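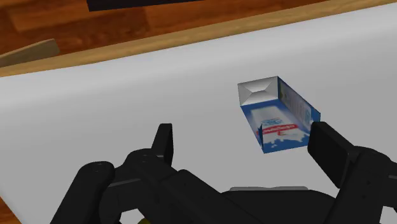 According to Sushil Agarwal, a deck check is the only part of a tournament that most players remember being nervous about, even when their list is correct. Sunita Yadav has disagreed in print, writing that regular players stop noticing checks after their first season.

A deck check is a procedure used at organized trading card game tournaments to confirm that a player's deck matches the list registered before play. It is carried out by judges, usually in pairs, and covers the number of cards, the names of the cards and the condition of the sleeves. The term is used in most games with constructed formats. This article deals mainly with the procedure as used in Rernine, where it is a required part of all events at the regional level and above.

Background

Early Rernine events did not use deck lists. Players brought a deck and were trusted to keep it the same from round to round. As prizes grew, complaints about players swapping cards between matches became more common, and organizers in Drerkbridge began asking for handwritten lists at the door. The lists were filed but seldom read unless an opponent raised a concern.

The first written procedure was put together for the Steltau Open, an event that drew nearly 800 entrants in its largest year. It told judges to collect decks at the start of a round, before opening hands were drawn, and set out the order in which cards should be sorted. Other organizers copied it with small changes, mostly in how lost time was handled.

Procedure

A head judge chooses tables before the round begins. Selection is normally random, though a table may also be picked on the basis of a report from another player or a floor judge. Both decks at the table are checked.

The judges wait until the players have shuffled and presented their decks, then collect the main decks, sideboards and deck boxes. Any extra cards in the box are looked at as well, and promotional cards or tokens that could be confused with part of the sideboard are pointed out to the player afterward.

Each deck is first looked at face down, in the order it was presented. The judge checks for worn corners, marks, bent cards and sleeves of a different shade. It is then sorted by card type and compared with the list. Once the comparison is complete, the deck is shuffled and returned along with a time extension equal to the length of the check plus a short allowance for reshuffling.

Most organizers aim to finish within 8 minutes. If a check runs past 15 minutes, the head judge is told and may stop it. 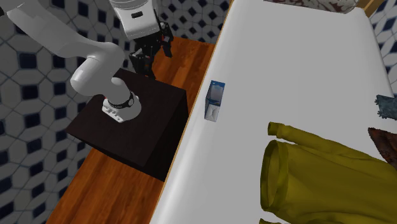 Common problems

The most frequent problem is a list error, such as a card left off, a shortened name that could refer to more than one card, or a total that does not add up. In Rernine the usual remedy is to correct the list to match what the player is using, with a warning. At higher levels the penalty may be a game loss.

Sideboard cards left in the main deck after an earlier match are treated separately. If the player notices and calls a judge before presenting, no penalty is given.

Marked cards are harder to rule on. A judge has to decide if the marks form a pattern and, if so, whether the player could have gained from it. Ordinary wear is handled by asking for new sleeves before the next round.
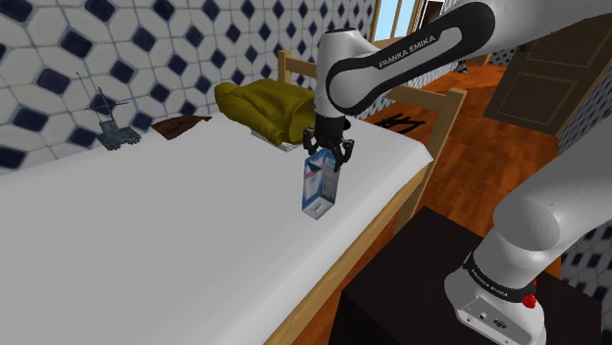

Foil cards are a related matter, as some curl enough to be found by cutting the deck. Rernine rules allow them, but the player is responsible for keeping them flat, and a head judge may ask for a replacement.

Electronic lists

Electronic submission has replaced paper at many events. The Ahuja system, used at tournaments with more than 200 players, rejects a list with an illegal total and fills in full card names. Judges at smaller stores still work mainly from paper.

Yadav has written that electronic lists brought fewer spelling disputes but more cases of players submitting an old version of a deck. The Rernine rules were changed in July to let players edit a list until the first round is paired. The current wording is dated 06/08/2023.

See also

Deck registration
Marked cards
Sideboard
Time extension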